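A visit to the Tenton film restoration house

I went up to Tenton in April for the open day at Fagundes, the small company that restores and stores old feature films, mostly thrillers and horror from the seventies and eighties. They let visitors in twice a year. I had wanted to go since seeing their version of The Salt Door at a late screening, where the night scenes were finally dark blue and you could follow who was on the boat and who had gone over the side.

The building is ten minutes' walk from the station, behind a tyre depot. Doors opened at ten. There were 21 of us, split into two groups, and mine went round with Fanni Lakatos, who has been grading there for nine years.

We began in the film store. It is kept cold, so bring a coat if you go. The cans stand on steel racks in order of arrival, and the oldest still carry the distributor's paper labels. Fanni said the collection stood at 1,378 titles the last time it was listed, many of them held only as worn cinema prints. Two of the ones she pointed out were films I had only ever read about in fanzines.

Next door is the inspection room. Niilo Hirvonen had a reel of a 1974 haunted hotel film on the bench and was winding through it by hand, feeling for bad splices with his thumb. He let a few of us try. I missed the first two and got the third. He had already found one section where a projectionist had cut out a murder, probably to keep a few frames for himself.

After that came scanning, where we were asked to stay behind a line and not lean on anything. A full feature takes most of a working day to go through. We watched about a minute of a woman walking down a hotel corridor, over and over, before and after the dirt had been marked.

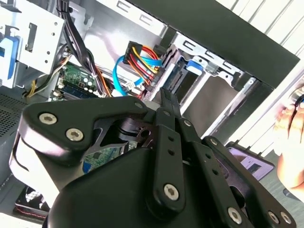 Inside an open desktop case, close up.

The grading room was the best part for me. It seats eight at a squeeze, so we went in two lots. Fanni played the ending of the hotel film three ways. The old video version was so bright that the figure at the window could be seen from the start, which kills the shock. In the print it comes out of the black very slowly. She had matched hers to the print, with a little more detail in the curtains, and asked us which we liked. Most hands went up for the print. She seemed pleased with that.

Somebody asked about grain. Her answer was that she leaves it alone unless the director is alive and asks for something else. Gervásio Miranda, who runs the company, came in at this point and disagreed with her a bit, in a friendly way. He has to sell the discs, and he gets letters from people who think grain is a fault.
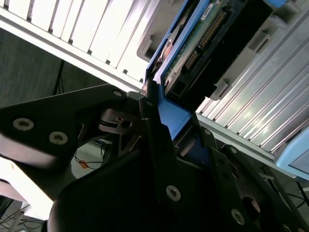
The screening

Lunch was sandwiches in the corridor. At two o'clock we were taken to the screening room for the full film, which is called The Fourth Key and runs 94 minutes. I won't give away much. A night clerk takes a job in a hotel out of season, and a guest keeps checking in who has already died in the first scene. The middle drags, and there is a comic policeman I could have done without, but the last 20 minutes are very good and the sound has come up well. You can hear the lift moving in the walls long before anyone on screen mentions it.

Thaís Queiroz gave a short talk afterwards about the script. The first draft had the clerk survive. She passed round copies of two pages, and the cut ending is a weaker one to my mind, mainly a long chat in a police car. 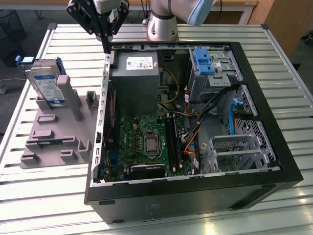 Desktop tower with its side panel off.

Getting there and booking

Places cost £40 including lunch and the film, and go quickly. Book through the company's own site. The trains from the coast were fine on the way up and late on the way back. There is no parking apart from the street.

The shop is a table near the entrance. I bought The Salt Door on disc and a poster for a film called Plurix, which I have not seen and which Niilo told me is terrible. The next open day is in the autumn, and they plan to show a lighthouse thriller from 1981 if the second reel can be saved.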